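度假房源运营简讯：入住交接与布草周转的调整

Nullis 从十一月起对 Hiltlow 片区的短租房源执行新的交接流程，涉及门锁密码、布草周转、泳池加热计费和押金退还四项。已签代管协议的业主不需要重新签字，自管业主如要沿用旧流程，请在系统的“房源设置”里取消勾选“统一交接”。

门锁密码。原先密码在客人付清尾款时一次性生成，有效期覆盖整个订单。新流程改为入住当日上午十点生成，退房当日上午十一点失效。延迟退房的订单由值班人员手动顺延，顺延记录会写入订单备注。使用 Rezaei 门锁的房源可以远程改码；仍在用机械钥匙盒的房源，每次退房后由保洁人员改码，并在工单里填写新密码的后两位供核对。

布草周转。片区目前共有 268 套床品在库，旺季连住订单之间只隔五个小时，现场洗烘来不及。今后每套房源按床位数的三倍配备：一套在用，一套在柜，一套在洗。四卧房源的主卧按特大床计，沙发床单独登记，不再并入儿童房。浴巾和泳池巾分开装袋，泳池巾为深色，不得与床品同洗。破损件剪角后退回仓库，由 Fereshteh Sadeghi 统一核销，业主月结单上会列出件数和单价。

泳池加热。加热费改为按天计，每天 55，最少订三天，须在入住前四十八小时下单。热泵从常温升到设定温度需要较长时间，临时加订无法保证首日水温。订单中途取消加热的，已过的天数照收，余下天数退回原支付渠道。夜间请盖好保温膜，未盖膜导致的水温下降不作退费处理。

押金。四卧及以上房源的押金统一为 700，以预授权方式冻结，不实际扣款。退房后由保洁人员按清单查验，二十四小时内无异议即自动解冻。有异议的，须附上入住前后同一位置的照片各一张，缺任何一张都不受理。冻结解除后到账的时间取决于发卡行，客服无法催办。

厨房用品同步更新了清单。餐盘、杯具、刀叉按最大入住人数的一点五倍配置，儿童餐具另计。玻璃杯只放室内，泳池边一律用塑料杯。锅具涂层脱落即更换，不等季度盘点。清单共分三页，打印后贴在橱柜门内侧，客人看得到，保洁人员也照此补货。

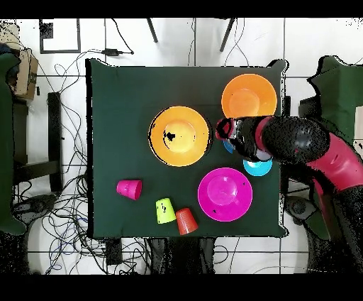 清单之外的物品，例如业主自己添置的咖啡机、烤架和桌游，请逐件拍照上传，并注明是否允许客人使用。未登记的物品发生遗失或损坏，不能从押金中扣除。烤架用的燃气罐由 Dundis 仓库配送，余量低于四分之一时换罐，空罐不要留在车库。

工单编号规则不变，第 923 号以前的旧工单仍可在系统中查询，但不能再追加费用。对月结单有疑问的业主，请联系 Hooman Jafarzadeh，邮件标题写明房源编号和账单月份。电话只处理客人无法进门、漏水和断电三类情况，其他事项请走工单。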